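# Gomari Kitchen: simulated kitchens for planning and control work 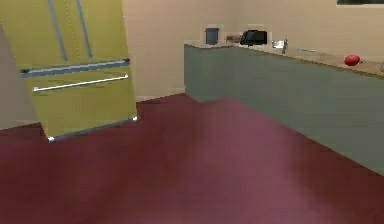

*A Gomari kitchen: French-door refrigerator, cabinet run and a few things left out on the counter.*

Gomari is the kitchen package for Zoltine, our simulation and planning toolkit for household robots. You give it a layout (or let it make one up), and it hands back a kitchen with doors that swing, drawers that slide, counters with stuff on them, and enough open floor for a mobile base to get itself into trouble. Then you can point your own planner at it, or use ours.

We've been living inside these kitchens for a long while now and we still like them. The colors get wild! A yellow-green fridge on a maroon floor is a pretty tame result once you turn the palette up. Your perception model gets to see a fridge as a big box with handles and seams long before it ever meets a stainless steel one.

## What comes in the package

- 85 articulated appliance and furniture models, with joint limits, friction and damping set per joint
- 1,273 small objects for counters, shelves and drawers
- 1,668 ready-made layouts, split into train, validation and held-out sets
- The layout generator that made them
- Renderers for color, depth, surface normals and per-part segmentation
- Hepburn, the motion planner
- Vondus, the log viewer and replay tool

All of it runs from Python. There's a C++ interface for Hepburn too, if you want the planner inside your own control loop and don't care about the rest.

## Layouts

A layout is one text file. It lists the room shell, the big items, where each one stands and how it's turned, and then the rules for scattering small objects. A short one looks like this:

```
room:
 shell: open_wall_beige
 floor: smooth_maroon
fixtures:
 - model: fridge_french_door
 pose: [0.42, 1.10, 0.0, 12deg]
 freezer: bottom_drawer
 - model: base_cabinet_run
 fronts: flat_plain
clutter:
 surface: counter_top
 density: medium
 keep_clear: [front_edge, 0.05]
seed: 407
```

The pose is x, y, z and a yaw angle. Angles take `deg` or `rad`, and if you leave the unit off the loader stops and complains. (Older versions guessed. We had some strange kitchens.)

You can leave out nearly any line and the generator will pick something for you. Write `model: fridge_any` and you'll get single-door, side-by-side and French-door units in whatever mix you set. Same for floors, walls and counters. The seed pins everything down, so two people with the same file and the same package version get the same room, right down to the angle of a spoon.

### Clearance checks

Every generated layout goes through a clearance pass before it's saved. It opens every door and drawer all the way and looks for collisions, then sweeps a robot footprint across the floor to see which handles it can get to. You choose the footprint. A fridge whose freezer drawer hits the cabinets gets moved or thrown out, depending on the `on_conflict` setting.

If you *want* the awkward ones, set `on_conflict: keep`. We use those a lot for testing failure recovery, and they're some of the most fun to watch.

## Doors, drawers and handles

Each moving part is its own link with its own joint, and each handle is tagged with a grasp region. For a French-door fridge with a bottom freezer that means three moving links at minimum: two hinged doors and one sliding drawer. Long vertical handles get a grasp region along their whole length, and wide horizontal ones do too, so the planner is free to choose where along the bar it wants to hold on.

Seal force is modeled as a short, stiff breakaway at the start of travel. It matters more than we expected when we added it. Controllers that looked great on plain hinges would yank, overshoot and then chase the door around. With the breakaway in place you can tune for that before anything touches hardware.

```python
import zoltine as zt
from zoltine.gomari import load_kitchen

kitchen = load_kitchen("layouts/my_kitchen.yaml")
fridge = kitchen.find("fridge")
drawer = fridge.part("freezer_drawer")

print(drawer.joint.kind) # prismatic
print(drawer.joint.limits) # meters
print(drawer.grasp_regions())

drawer.seal.breakaway = 22.0 # newtons
drawer.set_open(0.0)
```

Cabinets come in two flavors. The articulated ones have working doors and handles. The static runs are flat-fronted solid blocks with a counter on top, and they're there to fill out a room cheaply. You can mix them in one layout. Static runs still count as obstacles for the planner and still hold objects, and they cut load time a good bit in large batches.

## Planning with Hepburn

Hepburn plans for the base and arm together. You can ask for a joint goal, a tool pose, or a part state, and part states are what most people end up using:

```python
from zoltine.hepburn import Planner, PartGoal

planner = Planner(kitchen, robot="my_robot.urdf")
goal = PartGoal(drawer, opening=0.30)

plan = planner.solve(goal, time_limit=4.0)
if plan.ok:
 plan.save("open_drawer.zplan")
else:
 print(plan.why())
```

That request covers the whole job: where to park, how to reach the handle, where along it to grab, and how to pull back without running the base into the counters behind it. The grasp stays locked to the handle for the length of the pull, so you won't get a path where the gripper drifts off the bar halfway.

`plan.why()` is our favorite feature in the whole thing. When there's no plan, it tells you which stage ran dry and what was in the way. A typical answer reads `no base pose: 1,000 sampled, all blocked by base_cabinet_run during pull`. You can hand the same result to Vondus and see every rejected pose drawn on the floor.

A few things Hepburn doesn't do yet:

- Two-arm plans where both hands hold the same part
- Moving people or pets as obstacles
- Pushing clutter out of the way on purpose
- Soft objects of any kind

The third one is in testing now and we're pretty excited about it. The other three are further off.

## Rendering and perception data

The default renderer is quick and plain: flat colors, soft light, a bit of floor sheen. It's good enough for debugging and for a surprising amount of training. There's a slower path-traced mode for when you need proper glass and metal.

Cameras can go anywhere. Random camera placement is on by default, with a range of heights and tilts, and it doesn't try to compose a nice shot. Large appliances will often run past the top of the image, and objects at the sides get clipped. Leave that on for training sets. A camera riding on a moving base sees half a fridge far more often than a whole one, and models trained on tidy centered views tend to fall apart at close range.

Per-part segmentation gives doors, drawers, handles, trim and feet separate IDs. Handles also come with an axis and two end points in image space, marked as visible, hidden or outside the image. If you're training a handle detector, the outside-the-image label saves a lot of cleanup.

Color randomization has three levels:

| Level | What changes |
|---|---|
| `plain` | Nothing; materials as authored |
| `house` | Colors drawn from a list of ordinary kitchen finishes |
| `wild` | Any color on any large surface, small objects left alone |

Small objects keep their own colors at every level unless you set `recolor_small: true`. We found that object recognition suffered when fruit came out purple.

## Watching runs in Vondus

Vondus opens any Zoltine log and plays it back with a timeline. You get joint positions, contact forces and planner calls lined up under the 3D view, and you can scrub through all of it together. Two logs can run side by side, handy for comparing controller gains on the same drawer.

It also opens layouts directly with no robot loaded. We do this more than anything else, to be fair. Flip through a few dozen rooms before a long training job and you'll spot a bad clutter rule right away. Press `N` for the next seed, `K` to keep, `X` to drop. Your picks are written to a list the generator can read back in.

## What you need

- Linux or Windows, 64-bit
- Python 3.10 or newer
- 16 GB of memory for single rooms, 64 GB for batch work
- A graphics card for path-traced rendering; the default renderer will run without one, slowly
- A URDF for your robot, with collision shapes

Hepburn is picky about collision shapes. Raw visual meshes will load but planning will crawl. Run `zoltine simplify my_robot.urdf` first and look over the result in Vondus.

## Getting started

```
pip install zoltine[gomari]
zoltine fetch gomari-base
zoltine view --layout starter/fridge_and_counter
```

The first fetch brings down the base models and the starter layouts. The full layout set is a separate download (`zoltine fetch gomari-full`) and you can skip it if you plan to generate your own.

## Version notes

**February release**

- Bottom-drawer freezers now have their own slide friction, separate from the cabinet drawers
- Base poses can be limited to one side of a door swing
- Fixed counter objects sinking a hair into the surface when clutter density was set to high
- Fixed Vondus losing the selected part after a seed change
- `keep_clear` now accepts more than one edge

Known problem: with `wild` colors and a very dark floor, contact shadows from the default renderer can disappear. Setting `ambient: 0.3` in the room block brings them back.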